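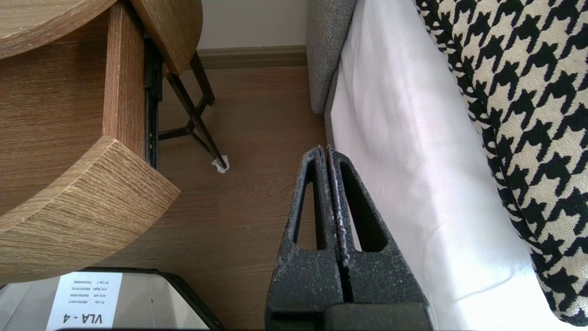 3.2 Household Accounts and Their Transmission

The material discussed in this section comes from the Stostthorpe archive of local belief, first cataloged by Selamawit Derese and later extended by Evie Marsden. The archive holds 2,626 written accounts of unexplained events in and near private homes. Each account was coded for the place of the event, the time of night, and the relation of the teller to the person said to have lived through it. Accounts that named only a public place, such as a road or a churchyard, are treated separately in Section 4.

Most tellers did not claim to have seen a figure. They spoke of footsteps on a stair, a weight at the end of the bed, or a voice calling a family name. In the older accounts these signs were nearly always tied to a known relative. In the newer ones the visitor is more often a stranger, commonly described as a former owner of the house. Derese reads this change as a result of families moving more often – a household that has lived in one place for two years has few dead of its own to hear on the stairs.

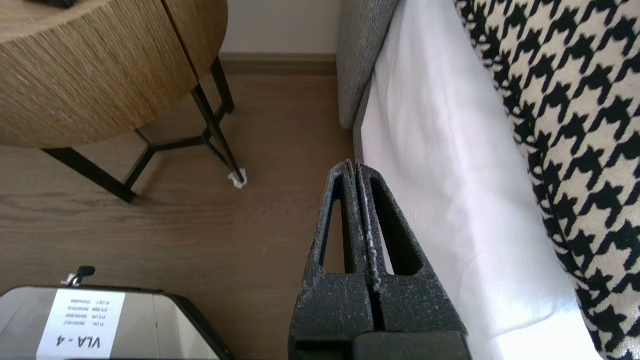 Marsden offers a different reading. She argues that the stranger was present in the older tradition as well, but that collectors preferred stories with a named ancestor and left the others out. Her evidence rests on 17 letters from the Nandon district in which the writer complains that a story was refused. The letters are short and several are damaged, and we do not regard the question as settled.

Both readings agree on the role of the grandparent as teller. Accounts heard from a grandparent are longer, include more direct speech, and tend to close with a warning to the listener. Accounts heard from friends of the same age rarely carry a warning. The well-known Okafor version of the Gray Lodger story keeps its warning in every written form we examined, although the wording differs from one branch of the family to another.

Figure 2. A two-fingered gripper over a wooden floor, with a table base to the left and white fabric to the right.

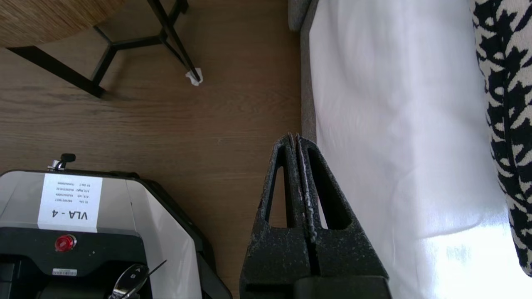 3.3 Seasonal Patterns in the Nemus Notebooks

The Nemus notebooks differ from the main archive in that each entry was dated when it was written down. Entries are most frequent in June, when evening gatherings were held outdoors, and the events they describe are usually set in winter.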